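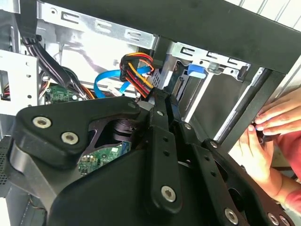

Episode 30 was the blue cable again. Nayeli Urrego closed her hand on the black frame member, took its weight, and pressed the pedal with her left foot to start the recording.

The task sheet from Wistby gave one line: disconnect data cable, place outside case. It did not say from which side to approach. Nayeli went in past the power wires, because they sprang back if pushed and the cage did not.

"You're pausing," said Illia Lytvynenko from the log terminal.

"I'm looking."

"The arm doesn't know that. It gets four seconds of holding still."

She finished the episode and released the pedal. Illia replayed it at half speed. The wrist view slid under the rail, stopped over the green board, and stayed there.

"Discard?" he asked.

The rule was to discard hesitation. Khrystyna Sirko had written it in July, when the policy trained on the first set had learned to hover above connectors and never touch them. Since then the operators had become smooth, and the policy had become smooth as well – it now pulled the wrong cable without slowing down.

"Keep it," Nayeli said. "Tag it."

"There's no tag for looking."

"Add one."

He typed for a while. The new field appeared between grasp and retract, with a default value of zero. Nayeli pushed the connector back in until it clicked, moved the case a few degrees on the bench, and put her foot on the pedal.

"Episode 31," Illia said. "Take as long as you want."

Contact: Clulter Stories, editor Oksana Vasylenko | © 2018 | Back to top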